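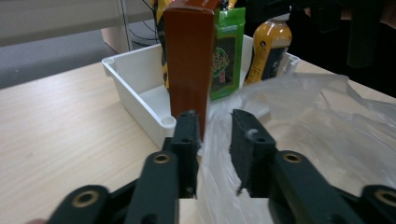
Kirnau hand gripper over the grocery bin, jaws open

Kirnau hand-held gripper kit – worth it for packaged snacks?
Posted by Tarun Prajapati, 2026-07-20

Trying to decide on this before the quote runs out. Kirnau sells the hand-held version as a kit, you hold it and work the jaws yourself, and the same finger set is supposed to go on their arm later. Quote I got is 1614 for the kit with two spare finger sets. Shipping extra, they wouldn't say how much till I order.

We pack small grocery orders. Boxes, snack packets, chip bags, bottles of drink. Mostly mixed in low bins. Boxes I'm not worried about. Soft stuff I am – chip bags especialy, they pop or they slide. Also we get a lot of loose plastic sheet and bags lying around the bins and I wonder if that gets into the joints.

Things I need to know:
Does it hold a chip bag by the seam without mangling it?
How bad is the wear on the fingers?
Is the Tistel one any better for the money? Their list price is 2072 and I can't see what the extra buys.

Need to order before August if I'm ordering. Thanks.

Dinesh Rathore

Had the Kirnau since spring. Short version, yes for bags, with some care.

Go for the top seam. Not the belly of the bag. Belly is all air, jaws close and it just rolls out or you squash the chips. Seam is stiff and flat and the fingers have something to bite on. Come in so the seam sits between the two fingers and close slow. Ours went in at an angle half the time and still held. 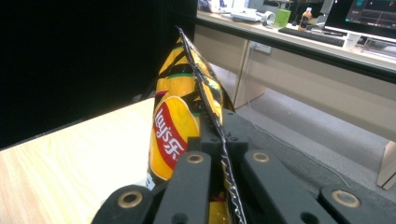
Lay's bag, top seam between the jaws

Boxes standing up in a bin are easy, open wide, go either side, done. Bottles, grab below the shoulder. Tall stuff packed close together is the pain, the fingers are blocky and need room on both sides. I pull the neighbor out first.

Wear – the inner faces of the fingers go fuzzy at the edge, and they pick up lint. Looks worse than it is. I wipe mine at the end of the shift and swap when the grip gets slippy. The bushings have been fine, no play in them so far. I'd take the spare sets, ordering them later took ages.

Plastic sheet: keep it away from the arms when you close. Caught a fold once and had to open up and pick it out. No damage.

Poonam Pandey

just get the tistel, support is better. they answer the phone

Brijesh Upadhyay

Used both, the Tistel on loan through Solanki, who rent them out. Ask them, a rental might suit you better than buying blind.

Tistel has softer pads and they're kinder on thin packets. That's most of the extra money as far as I can tell. On seams I saw no difference. It is heavier though and after a long session my wrist knew about it. Kirnau is lighter and you can get the fingers off with one small driver.

One thing Dinesh left out, check the finger set really does fit the arm you're planning on. The Kirnau page says it does, but there's an older mount and a newer one and the listing doesnt say which you get. Email them the arm model and get it in writing.

For bags and boxes only I'd buy the Kirnau. If you do a lot of thin wrapped packets standing loose, rent the Tistel for up to a month and see.

Tarun Prajapati

Thanks all. Didn't know about the two mounts, have emailed. Will try the seam thing at the Kallitgate demo room before I pay for anything.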